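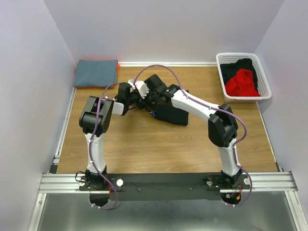

## Folding by proxy, or what I did with my December

I have folded a lot of laundry in my life, most of it badly, and I never once gave a thought to how I did it. You pick the thing up, you do the thing with your arms, it goes on the pile. My mother had opinions about sleeves, and I expect I absorbed a few of those, but nobody could have got a set of instructions out of me if they'd tried.

Then I started spending my evenings teaching a pair of robot arms to do it, and now I can bore a whole dinner table on the subject of hems (I have done, and I'm sorry).

For anyone who has wandered in from the bread posts: the project is called Hisus, it lives at a workshop in Claltberg, and I go over there after work to be one of the people who shows the arms what to do. I sit at a bench with a second, smaller pair of arms that have handles on the end. Whatever I do with the small ones, the ones on the folding table copy. Everything gets recorded, and later on the recordings are used to train the robot to have a go by itself. One fold from start to finish is called an episode, which makes it sound far more gripping than it is.

## The basket, the pile and the bit in between

The way we run it, clothes start in the white basket at the back right of the table and finish in a stack at the back left. In between comes the part I'm there for. The black one with the little blue mark on its edge was a good one to stop on, with both grippers together over the cloth, which is where nearly all the interesting trouble happens.

Black fabric is my nemesis, by the way. Against the wood you can see the outline well enough, but once it's folded over on itself the layers melt into one another and I find myself leaning forward and squinting like my grandad doing the crossword. The blue-grey cloth that's already on the pile is so much kinder. You can see where one layer stops and the next begins, and you feel clever all the way through. The red garment in the basket is another favourite of mine, and I'm afraid I do sometimes look forward to it coming round.

The hardest thing to get used to is that I can't feel anything. At home my fingers know straight away if I've picked up one layer or two. Through the handles, I get nothing at all, so I've had to learn to look for it instead. If I've got two layers, the far corner moves when I lift. If I've got one, it stays put. It sounds so obvious written down! It took me most of a week, and I only noticed I'd learnt it when I came home and caught myself staring at the far corner of a pillowcase.

## Slower than you'd think, but not too slow

My first few evenings were dreadful. I was so worried about doing it wrong that I crept along, stopped, had a think, nudged a corner, had another think. The trouble is that all of that goes into the recording. If I dither over a sleeve, the robot is being taught to dither over sleeves, and it hasn't got my excuse of being tired and wanting its tea.

So now I decide what I'm going to do before I press record. I look at how the garment has landed, work out which edge I'll go for first, take a breath and then do it in one go. If I drop a corner I pick it up again calmly and carry on, and we keep those episodes too, as the robot will certainly drop corners of its own and ought to have seen what comes next. The only ones I throw away are the ones where I got in a proper muddle.

The other lesson was about the two arms getting in each other's way. They sit side by side along the front of the table and lean in towards the middle, and it's very easy to have both of them wanting the same few inches of cloth. I've settled into a habit of letting the left one hold still while the right one comes across to it. It feels a bit like patting your head and rubbing your tummy until the evening it suddenly doesn't.

And mind the cables. They're purple, they loop about a fair bit, and I do like to give the one on the right plenty of room when that arm swings out.

## Where we've got to

The target for each kind of garment is 500 episodes, and the running total when I left last night was 1,794, which I'm rather proud of even though plenty of them aren't mine. I aim for 20 in an evening and stop for a cup of tea after 15, whether I want one or not, because my folding goes off in a way I can't see until I watch it back.

Next up are towels, which I'm told are easy, and after that the Pathak batch, a big bag of mixed shirts with buttons. I've asked if we might start with the buttons already done up. The answer was a long pause, so I'm bringing biscuits.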